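Spilt beans, small brushes and other table-top jobs
Kitchen tips – dry goods

Split bag again. Bottom seam went as I was tipping it into the jar, so kidney beans everywhere, and it seemed a good moment to write all this down before I forget it.

First thing. Don't go at them with your hands. You'll chase three and flick five on to the floor. Beans roll, mung beans roll further, and lentils get into the join of the table and stay there till August. Get the dustpan down on the table before you touch anything.

Table dustpan, mind, not the floor one. Keep a seperate little set for worktops. Mine lives on a hook inside the larder door with a bit of red tape round the string so it doesn't wander off to the hall. 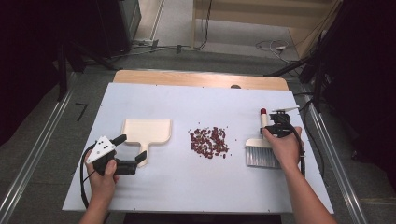
Pan goes on one side, brush on the other. Left hand pan, right hand brush if you're right handed, swap if not. Then bring the beans in from the outside edge towards the middle, short strokes, bristles down nearly flat. Long sweeps send them flying. Once they're in a heap you can push the lot over the lip in two or three goes.

Which brush? Soft bristles for beans, rice, sugar. Stiff ones ping. I had a stiff one from Drorna for years, good on crumbs in a carpet, hopeless on pulses. The Ollo one is softer and I like it better, though the handle's a bit short for me. Look for a pan with a thin front edge too, sitting flat on the table. If there's a gap you'll just be shoving lentils underneath.

Wash the brush now and then! Warm water, drop of washing up liquid, shake it, and leave it to dry bristles down. Standing it on its handle lets the water run into the head and it'll smell by the end of the week.
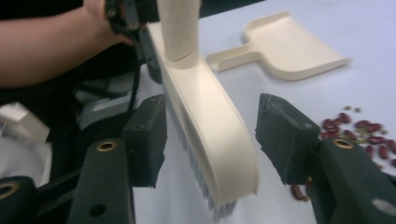
Sorting a mixed spill

Worse job. Two sorts on the table at once, big ones and tiny ones. Don't pick them out one by one unless you've got all evening. Colander with largish holes over a bowl, tip in a cupful, shake. Small ones drop through, big ones stay. Cup by cup, it clogs otherwise.

Maricica Bratu from downstairs does hers on a tray, tilted a bit, and says the round ones roll down and the kidney ones mostly stay put. Tried it. Works for mung beans, lentils just sit there.

If they've been on the floor – rinse, rinse again, or use them for blind baking. I keep a Gavrilă biscuit tin of baking beans, 166 in there last time my grandson counted, all of them floor ones.

Drying pegs and upright rods

Different job, same table. If you've a kitchen roll holder or a mug stand with a plain wooden upright, check it where it goes into the base. That's where they loosen.

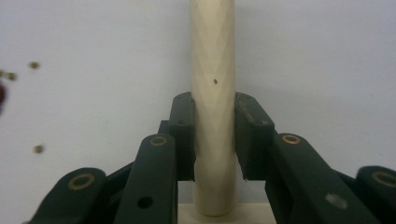 Plain dowel on a light wooden base.

Wobbly? Pull it out, scrape off the old glue, new wood glue in the hole, push down with a twist. Leave overnight, don't be tempted. Damp cloth only for cleaning, never soak it, and wipe along the grain. Bit of fine sandpaper if it's gone furry.

Getting the last ones

There's always stragglers. Go round the outside of the pile first, before the main sweep, and nudge them in. Otherwise you do the big heap, feel pleased, put the brush away and find four more under the fruit bowl. For anything in a table join use a blunt knife or a cocktail stick, then the brush. Slightly damp kitchen paper picks up the dust and broken skins afterwards.

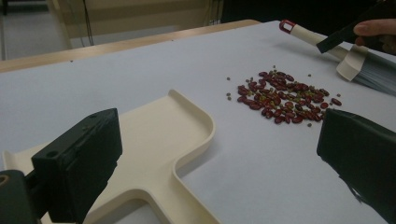
Storing them so it doesn't happen again

Jar with a wide neck. Funnel, or a sheet of paper rolled up. Stand the jar in a roasting tin while you pour, then whatever misses lands in the tin. Cut the bag corner small. Label with what it is and the month, becuase red beans all look alike once the bag's in the bin. Old bags at the front, new at the back.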